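Section 7. Fingertip Pads: Slipping, Uneven Closing and Lost Tracking

Applies to the Ralla hand-held gripper, all units with replaceable pads. For the wall charger and dock, see Section 9.

7.1 When to use this section

Use these steps if any of the following happens during a recording session:

Small objects slip out while the trigger is fully pulled.
One pad reaches the center before the other.
The status light blinks amber and the session log shows "width out of range."
The tracking software drops the gripper when it is near a marker box.

An amber blink does not stop recording. Data taken after the first blink has a wrong opening width and cannot be corrected later. Stop the session and write down the time.

CAUTION: Keep fingers out of the opening whenever the battery is in. The return spring closes the pads without warning if the trigger link comes loose. Two pinch injuries have been reported to Zirberg, both with the battery in during a pad change.

7.2 Checking the pads

1. Press and hold the power button until the status light goes out.
2. Remove the battery and set it away from the work area.
3. Open the pads by hand as far as they will go. Let them return slowly. Do not let them snap.
4. Look at the textured face of each pad. Replace both if the texture is worn smooth at the tip or if the edge is split.
5. Push each pad sideways with your thumb. Any movement at the base means the pad screw is loose. Tighten it with the supplied hex key until it stops, then no further.
6. Wipe both pads with a damp cloth. Do not use alcohol or hand soap. Soap film was the cause of most slipping complaints from bathroom and kitchen setups.

Note: Always replace pads as a pair. A new pad next to a worn one will close off center and bring the fault back.

Pads should be replaced every 2000 closings even if they look good. The count is in the Vass software under Tool, then Wear.

7.3 Resetting the opening width

1. Put the battery back and turn the gripper on. Keep hands clear of the pads.
2. In Vass, choose Tool, then Width, then Reset.
3. Pull the trigger fully and hold it until the light turns green.
4. Release and wait 8 seconds.
5. Open and close the pads slowly five times. The number on the screen should return to 90 with the pads open.

If the number drifts after the fifth closing, the width sensor has failed. Do not repeat the reset. Tag the gripper and send it in.

7.4 Checking the marker box

Do this only after the width reset has passed. A person wearing a head camera should move the box while the gripper is held still. 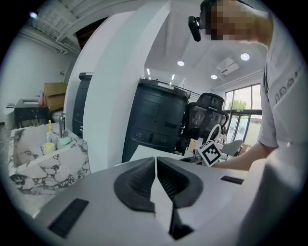

Flemau, November. The gripper points into the room with its pads in a V, and the marker box is within arm's reach of the wearer. Hold the gripper this way for the check and leave the trigger alone.

1. Place the box with its marker facing the gripper camera.
2. Start a test recording and slide the box slowly to the left, then back.
3. Stop after about 200 frames and open the test report.
4. If the report lists dropped frames, clean the marker and the camera lens and run the test again.

Note: Strong window light can wash out the marker. Close the blinds or turn the box before you decide the camera is at fault.

7.5 If the fault comes back

Take the gripper out of service and attach a red tag with the serial number, the time of the first amber blink and the wear count. Save the session log before you turn the gripper off, as the log is cleared at the next start.

Address returns to Bethel Ayele, Service Desk, Zirberg. Remove the battery before packing. Grippers received with the battery in will be held until the battery has been tested.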